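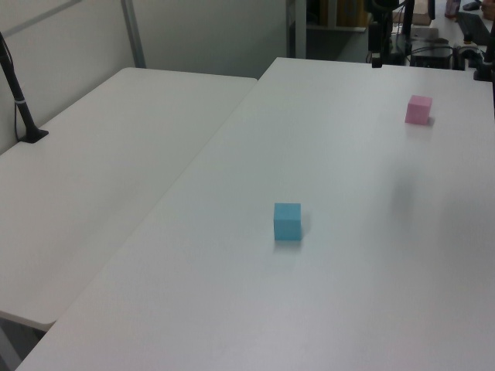

Petrică Hodoroagă
Acoustics and building services, writing here in a private capacity

I moved my home office into the back bedroom in February, and the first call I took in it was unusable. The room is nearly square, with painted plaster on all four sides, a wood floor and one window. On my end it sounded fine. On the other end, Silviu Lazăr asked if I was calling from a stairwell.

What follows is a log of what I measured and what I changed. The total spend was under 300 dollars, and most of that went into one item.

Measurement first. You need an impulse, a microphone with a flat enough response, and software that will do a backward integration of the decay. I used a sine sweep played through a small powered monitor and recorded it at three positions: the desk chair, the door, and the corner opposite the window. If you don't own a monitor, a popped balloon will get you a usable number in the mid bands. It will not get you anything trustworthy at the bottom, so don't quote a low-frequency figure from a balloon.

RT60 is the time for the level to drop 60 dB after the source stops. In a bedroom you will almost never get a clean 60 dB of decay above the noise floor. The normal workaround is to fit a line to a shorter stretch, from 5 dB down to 25 dB down, and extrapolate. This is called T20 and the software will report it under that name. Check the fit before you believe the result. Mine was good from 300 Hz up and bad below, where the decay curve had a visible kink in it.

A kinked curve in a small room usually means that separate modes are decaying at separate rates. With two wall dimensions nearly equal, the axial modes in those directions land on top of each other, and you hear it as a hum under the voice. Moving the desk away from the center of the back wall did more for this than anything I bought. I shifted it toward the window until a slow sweep stopped booming at the chair.

The upper range was a simpler problem. Two bare parallel walls produce flutter echo, a fast metallic ringing that you can excite with a hand clap. Stand between the walls and clap once. If you hear a zing, that pair of surfaces needs something on one of them. You do not have to treat both.

I ordered four mineral wool panels from Zunance, fabric-covered, and hung them with a gap behind. The gap matters. Absorption of this kind works on air velocity, and the velocity at the wall itself is close to zero, so a panel mounted flush is wasting its back half at the lower frequencies. I cut spacers from scrap lumber. An air space equal to the panel thickness is a decent rule and easy to build.

Thin foam tiles are the common purchase and I would skip them. They take down the range from 2,000 Hz up and leave the rest alone, so the room ends up dull and boomy at once. I had a box of them left over from the Trorkoncombe job and tried them for a day before the panels came. The clap test improved. The voice recordings got worse. They went back in the box.

Next, a rug. A thick wool rug over a felt pad behaves much like a thin panel laid flat, and it deals with the floor-to-ceiling pair that wall panels can't reach. Pad thickness counts for more than pile. Mine came from a cousin in the Iordache family and cost nothing except the drive.

Results at the desk chair, before and after: the 2,000 Hz band went from long enough to annoy people to well under half a second. The 300 Hz band dropped by a third. At 100 Hz there was no change that I would defend in public. Fixing that band would take a deep corner trap on the order of the size of a wardrobe, and I am not giving up the corner.

Two things I would do in another order. I should have bought the rug first and measured again before ordering panels — three might have been enough. And I should have sealed the door earlier. A brush strip along the bottom cut the hallway noise, which lowered the noise floor, which gave me more usable decay to fit. My first set of numbers is weaker than the second for that reason, and the comparison should be read with some caution.

The sweep files are on the old Emulus drive if anyone wants them. Ask by email and say which mic position.

3 comments

tarnhelm
What spacing did you use on the panels, center to center? Mine are butted up against each other and I wonder if I'm losing edge absorption.

Petrică
One panel width between them. Yes, you gain a little at the edges.

S. Lazăr
Stairwell is gone. Now I can hear your keyboard.

Search this blog
Enter keyword Go

Contact | © Petrică Hodoroagă | Back to top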